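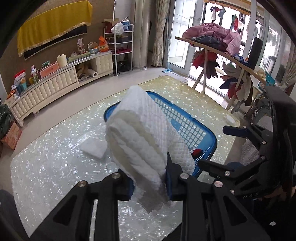

What is a study panel at a science academy?

A study panel is a group of specialists that an academy brings together to answer one practical question, usually put to it by a government department or a public body. The panel meets for a fixed period, writes a report and is then wound up.

Background

I've been writing entries on learned societies for this site for a while now, and study panels are the bit I get the most letters on, so this one runs a little longer than my usual. Most people know academies for their elections and their annual dinners. The panels are the working side — slow, a bit dusty, and (to me, anyway) far more interesting than the dinners!

The idea is an old one. A government has a question with some science in it, such as whether a stretch of river can take more treated water, and would like an answer from people who don't work for it. The academy has members who know the field and has no bridge to build or permit to sell. So the department pays the costs, the academy picks the people, and the report belongs to the academy until the day it's handed over.

How a panel is set up

It starts with a document called the charge, or sometimes the terms of reference. I have read a lot of these and the good ones fit on a single page. The charge says what's being asked, what is off the table and when the report is due. A vague charge makes for a miserable panel, as members spend the first few meetings arguing over what they were asked.

Next comes the membership. Panels draw on the academy's own members but nearly always bring in outsiders too, because the academy may not have anyone who knows, say, the chemistry of road salt. Everyone fills in a declaration of interests. Having an interest doesn't always rule you out, and some academies will keep a person on if the interest is printed in the report, while others are much stricter. I lean towards the strict ones, though I can see that in a small place you'd soon run out of engineers.

A chair is appointed, and a study manager does most of the actual typing. If you ever want to know how a report really came together, the study manager is the one to ask.

Evidence and drafting

Meetings where evidence is heard are often open to the public, and meetings where the wording is thrashed out are usually closed. The panel may visit sites, ask for written submissions or pay a university team to do the groundwork. The draft then goes to reviewers who had no part in writing it. Their names are commonly kept from the panel until publication, and every comment has to be answered in writing, even the grumpy ones.

Members who can't agree with the rest may add a dissenting note. These are rare, and I always turn to them first.

An example: the Salazar report

The one I know best is the Salazar report from the Tendau Academy, on drinking water in the Gridance valley. Its panel looked at 1,888 well records, of which 442 had no usable date and were set aside. The report came out in March with 4 recommendations, the main one being a single register for private wells. Stoltex, the firm running the treatment works, sent in a submission of 938 pages, and I'm sorry to say I have read a good deal of it. The annex on pipe joints is better than you'd think.

What happens to the advice

A panel's findings don't bind anyone. The department that asked may accept them, accept some of them or leave them on a shelf, and the academy can't do much except publish. Some academies send a follow-up letter a year or two later asking what was done, and I wish more of them would.

Related terms

A standing committee has no end date and takes questions as they come. A rapid review is a shorter exercise, with lighter checking, used when an answer is wanted in weeks. A workshop summary records what was said at a meeting and makes no recommendations, although newspapers quote it as if it did.

Entry last revised 23 December 2024.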